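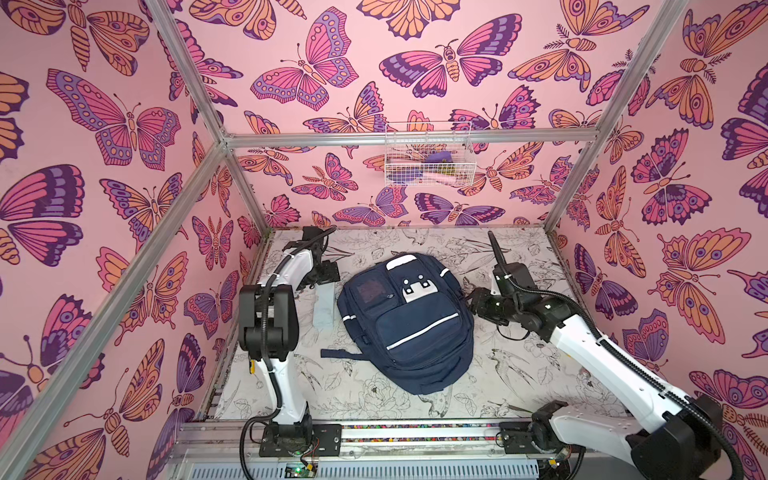
Do robots take people's jobs?

Mostly they take pieces of jobs, and then the people have to work out what to do with the rest of the day.

Take Skimmont, a company that packs up school supplies and mails them out. It has 33 workers. Before the robots came, a lot of them spent the day picking things up and putting them in bags. Pick up, put in, zip. Then again. One packer told us she used to zip backpacks in her dreams, and she didn't get paid for those.

A robot arm doesn't get bored. It also doesn't know what a backpack is. To a robot, a backpack is a floppy lump with straps, and floppy lumps are hard. A mug stays mug-shaped. A bag flops over when you poke it. So the robots need people to set them up, show them what to do, and come running when a strap gets tangled.

Those are new jobs, and they went to some of the old packers. They had to take classes for 6 weeks (sorry, six), with homework. Grown-ups complain about homework too, only louder.

Was everyone happy? No. Five people didn't want to work with robots and moved to the Priketti warehouse down the road. Others like having less sore backs. The lunch break is the same length as before, and the robots still aren't invited.

We use cookies to make this site work better. They are not the kind you can eat. Accept | Settings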